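Progress report to the trustees, Ingate Fund
November 17, 2020
Prepared by Ignacio Whitlock

You asked whether the election-week rally changes anything in our work on index futures as a market signal. My short answer is no, and I would be wary of anyone who tells you it does.

The task you funded was to test the claim, repeated daily in the financial press, that overnight moves in stock futures tell small investors something useful about the next session. We have now coded 1,372 overnight headlines against the closing prices that followed. The coding took nine weeks longer than planned. Most of that was the Wurix price feed, which dropped whole nights in February and had to be rebuilt from broker records.

What we can report so far is thin. Headlines that name a cause for the move - a vote, a vaccine, a speech - do no better than headlines that name none. Big moves look slightly more telling than small ones, but the gap shrinks once the spring crash is taken out, and I don't trust what is left.

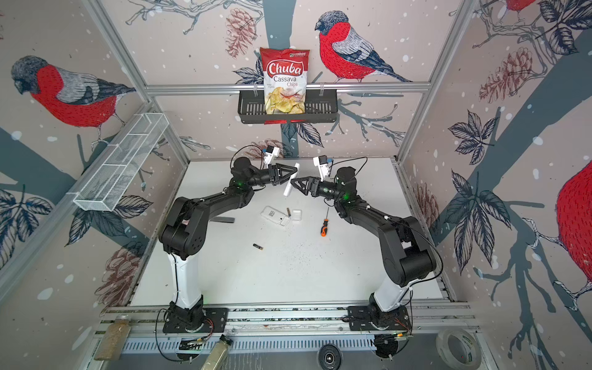
Josiane Rolland objects that taking out the crash removes the very nights when investors most wanted guidance, and that a signal should be judged when it matters. She has a point. We will show both versions in the final paper, though I expect readers to quote whichever one suits them.

The Bastos model, which the earlier proposal leaned on heavily, has been a letdown. Its makers supplied results for 30 nights, all of them good. On nights we picked ourselves it did much worse. I have asked for their full record and have not had a reply.

Spending is on budget apart from data costs, where we are $1,000 over. Meinir Gwilliam has the invoices.

Next steps: second coding of the disputed headlines, then a rerun without Bastos. I would hold off on any public statement until both are in.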